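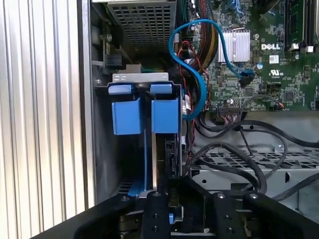

Speaker notes — open day talk, Rokholm site
Slot: 25 minutes, then questions. Clicker is on the lectern.

Slide 1. Opening

Good morning. I'm Binta Shehu and I run the disassembly cell at Rokholm. Thanks to Nnaji for lending us the bus and to everyone who got on it before breakfast.

You'll get two things from me. First, what the cell does and how we got it to do it. Second, what you'll see when we walk across to the floor. If you have to leave early, the floor is the better half, so tell Brodie Pirihi at the door and he'll put you in the first group.

(Wait for the people at the back to sit.)

Slide 2. Why take computers apart

Most of what comes through our gate is office desktops. They arrive on pallets from companies that are changing everything at once. A lot of places put the whole machine in a shredder and sort the pieces afterward. We take the useful parts out first. Drives have to come out in any case, for data reasons. Memory is worth money on its own. Boards go to a different buyer than steel does.

People did all of this by hand here until last May. Darius Laur did it for years and he's good at it. He trained most of the room. He is also the person who told us which steps to automate and which ones to leave alone.

Slide 3. The job on the bench

Leave this one up for a while. It's the view from the wrist camera, with the fingers in front of the drive carrier. The machine is a Dell with the side open.

Point out the blue parts. On this model the color helps us, because the carrier is blue and most of what surrounds it is gray or black. The vision side picks it up quickly. The trouble is the data cable, which is also blue and loops down right next to the carrier. Early on we had the system mistaking cable for plastic. Lise MacLeod fixed that by training on cables in as many positions as she could bend them into.

Also point out the bundle of red, yellow and black wires going down behind the carrier. A person pushes a bundle like that aside with the back of a finger and doesn't think about it. The robot has to be told it's there, told it can move, and told how hard it may push.

(Somebody will ask why we don't cut the cables. Say: we do on some models, and I'll cover it at slide 6.)

Slide 4. How the cell learns a step

Short version. An operator drives the arm by hand controls and does the step properly. We record it. We do it again on another unit, and again with the chassis turned a little. For the drive carrier we recorded 2,000 runs before we let the arm try it alone.

Hadiza Briggs did the larger share of those. She's on the floor this morning and will run the demo. Ask her about the controls, she has opinions on them.

Slide 5. Results so far

Keep this plain. Read the numbers and move on.

In the last full trial we gave the cell 71 desktops it hadn't worked on before. It removed the drive carrier without help on 49 of them. The others went to a person at the next bench.

Most of the misses had the same cause. The fingers got hold of the carrier, met resistance, and stopped at the force limit. We set that limit low on purpose. I would sooner have a stop than a cracked connector. We are raising it slowly — one model at a time — and checking the boards after each change.

Do not promise a figure for next year. Management from Prudadeo will be in the room and they'll write it down.

Slide 6. What it doesn't do

Screws that have lost their heads. Cases that were dented in transport. Anything with tape inside, and people put a surprising amount of tape inside computers.

Cutting cables: we cut by hand when the model sheet says the cable has no resale value. The cell has no cutter at present. Lise is testing one on a separate bench.

Memory modules are next on the list. The latches at the ends of the slots are small, and the fingers we have now are too wide to work them. New fingertips are being machined by Prosport, who make parts for gym equipment and had room in their schedule.

Slide 7. The people

Expect the jobs question. Answer it straight. There are 2 fewer people on the drive bench than there were, and both moved to testing and grading, at the same pay. Nobody was let go over the cell. If volume drops, that's another conversation, and it would have been one before the robot too.

Darius is happy to talk about this during coffee. He said I could offer.

Slide 8. Before we walk over

Safety glasses are in the tray by the double doors. Closed shoes only; we have loaners. Stay behind the yellow line while the arm is powered. The light on the post is green when you may come up to the bench.

Hadiza will run the carrier step first, then swap in a different model so you can see how the cell handles the change. If the arm stops partway, she'll leave it stopped and show you the force reading on the monitor. Please don't touch the opened units. Edges on the steel are sharp.

Groups of eight. Brodie has the list.

(Questions here if we're ahead of time. If we're behind, take them on the floor. Turn off the projector before leaving, the lamp is old.)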